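Equipment notebook, kitchen bench project

July 6, 2023

Spent the morning on the budget sheet again, so I'm putting the numbers here before I lose them (last time they were on the back of a courier slip, never again). The pot for this round is $3,027, and it has to cover hands, spares and whatever props we want on the real bench. The arms are already paid for out of the January money, thank goodness.

Stoltenard quoted $400 for a set of replacement fingertips, and I'd like 2 sets. Nevoldale are cheaper at $300 but their colour is a pale grey, and I'd want to redo the vision tuning if we swapped – so that's a false saving as far as I'm concerned. Happy to be argued with at the next bench meeting.

Before I order any props I wanted another look at the layout in sim. Granite counter, skillet in the middle, placemat with the little orange fruit on the left, cutting board and lemon on the right. Both hands open and nothing picked up yet.
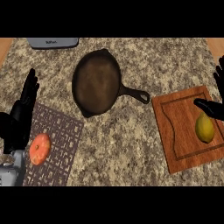

Shopping list, first go

Skillet: cast iron, long handle with a hanging hole, same sort of shape as the sim one. I keep wanting to buy a light aluminium pan to be kind to the wrists, but then the masses won't match and we'll be chasing our tails for weeks.

Cutting board: has to have the juice groove. The lemon ends up close to it in this layout and I want to know if the real one rolls in and gets stuck!

Placemat: patterned, dark. Any busy print will do for a first pass.

Fruit: real lemons out of petty cash. For the orange one I'd go with a rubber stand-in, firm enough to survive a bad grip.

Counter: a granite offcut would be lovely but it's heavy and the trolley is already dodgy. Ask Ogundipe Stone what they've got out the back, otherwise vinyl wrap on the old bench.

Still to do

Get Vutent to put the wrist service plan in writing, with freight as its own line. Check whether the fingertips come with screws. Hold off on the second set until the freight figure turns up.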